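Platari 占星研习所
公告与札记 2025年3月19日
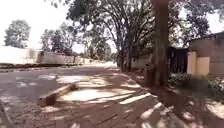

1/ 本所就次限推运与太阳弧两种方法在择时研究中的使用规范作如下说明。近期收到的来稿中，有相当一部分将两种方法所得的日期并列引用，却未注明各自的换算基准，致使审读人员无法复核。自本期起，凡投递本所刊物《Karngate 通讯》的稿件，均须遵守以下各条。

2/ 次限推运以出生后一日对应生命中一年。作者须说明推运中天的计算方式：采用奈波德常数、采用太阳真黄经弧，抑或采用当日恒星时。三者所得的中天位置在中年以后可相差一度以上，折算为时间即一年有余。未注明者，一律退回补正。

3/ 太阳弧推运须注明弧长取自推运太阳的实际行度，或取一度一年的近似值。冬季出生者，太阳日行度较快；夏季出生者较慢。以北半球七月初出生者为例，日行度不足五十八分，至六十岁时，实际弧长较近似值少两度有余。此项差异足以改变一次相位的归属年份。

4/ 关于容许度。本所采用的标准为：推运行星对本命行星的主要相位，入相与出相各一度；推运月亮同样以一度为限，折合前后各一个月左右。作者可以采用更宽的容许度，但应在文首声明，并在全文中保持一致。为配合某一事件而临时放宽者，审读时不予采信。

5/ 关于出生时间。资料来源应依次标明：出生登记文件、家属书面记录、当事人口述、校正所得。校正所得的时间不得再用于证明校正所用的同一批事件。本所在去年的来稿中多次见到此类循环论证，特此提请注意。

6/ 本所资料室现存 Amissah 星盘档案共1,033份，其中999份附有可查的出生时间，其余仅有出生日期。仅有日期者可用于太阳与外行星的研究，不得用于宫位、中天或上升点的统计。引用时请使用档案编号，不使用当事人姓名。

7/ 有读者来函询问，为何本所不接受以正午盘代替实际时间的宫位论述。答复如下：上升点平均每四分钟移动一度，正午盘与实际时间相差数小时，上升星座即可能改换，宫位关系随之全部变动。正午盘仅便于查看行星黄经，其月亮位置亦可能有六至七度的误差，引用月亮相位时应一并说明。

8/ 关于宫位制。本所不指定唯一的宫位制。普拉西德斯制、雷焦蒙塔努斯制、整宫制均可使用。高纬度出生者采用象限宫位制时，宫位大小悬殊，作者应附列宫头度数。若更换宫位制后结论不能成立，应如实写明，由读者自行判断。

9/ 关于长升与短升星座。部分作者沿用古典择日文献的做法，将长升星座之间的六分相视同四分相，将短升星座之间的四分相视同三分相。本所认可此为有文献依据的处理方式，但要求作者在首次使用时注明，并同时列出按黄经计算的原相位，不得只列转换后的结果。南半球的星盘，长升与短升星座应互换，此点常被忽略。

10/ 关于时区与夏令时。历史上各地时区更动频繁，部分地区在二十世纪上半叶仍使用地方平时。来稿须写明所用的时区偏移量及是否计入夏令时。本所复核时以地方公报及当年报刊为准，软件内置的时区表仅供参考。两者不一致的，将与作者书面联系。

11/ 关于软件。本所编辑部使用 Fendelus 历算程序进行复核，黄道采用回归制，月交点采用真交点。作者如采用平交点，请在图下注明，两者最大可差一度半以上。采用恒星黄道者，须写明岁差值的来源。

12/ 关于篇幅与格式。正文以3,000字为限，图表与附注不计入。星盘图请附行星度数表，精确到分。文中时间一律采用二十四小时制，并注明为地方时间或世界时。外文术语首次出现时请附原文，其后统一使用中文译名。

13/ 译名方面，本所沿用下列用法：入相位、出相位、中天、下中天、月空、映点、反映点。“推运”专指以日代年的各种方法，“行运”专指行星的实时位置，二者不得混用。“返照”用于太阳返照与月亮返照，不写作“回归”，以免与回归黄道相混。

14/ 太阳返照盘的立盘地点历来有出生地、常住地与返照时所在地三种主张。本所不作裁定，但同一篇文章内只可采用一种。若当事人在返照时刻正处于旅途之中，请写明所取地点及理由。岁差修正后的返照盘可以作为附图提交，不可替代主图。

15/ 关于预测性文字。本所接受对未来时段的论述，但须在事前提交，由编辑部登记收稿日期，并写明可供检验的时间范围与事项。涉及个人疾病、寿命及诉讼结果的预测，本所一概不予刊登。涉及投资买卖的具体建议，亦同。

16/ 上一征稿期共收到稿件97篇。未能刊用的稿件已逐一书面答复。作者如对审读意见有异议，可在收到答复后一个月内提出复议，并附计算底稿。复议由未参与初审的人员承担，结果以书面形式通知，每篇以一次为限。

17/ 下一期《Karngate 通讯》的主题为“推运月亮过四轴”，十一月出刊。来稿应至少包含三张出生时间可靠的星盘，并说明选取标准。仅以知名人物为例者，请同时提交未见对应事件的案例。与主题无关的短札仍可投递，编入“读者札记”一栏。

18/ 已提交而尚未进入审读的稿件，作者可撤回修改，原收稿顺序予以保留。已进入审读的稿件仍按旧例处理，不另作要求。资料室的档案查阅申请照常受理，申请时请写明研究题目、所需编号及用途，副本不得转交第三方。

19/ 前期勘误：上期第二篇文章附表中，推运金星的黄经误植为双鱼座十四度，应为双鱼座四度。文中与本命土星的四分相因此不成立，作者已同意删去相关段落。更正后的版本可向编辑部索取。

Platari 占星研习所编辑部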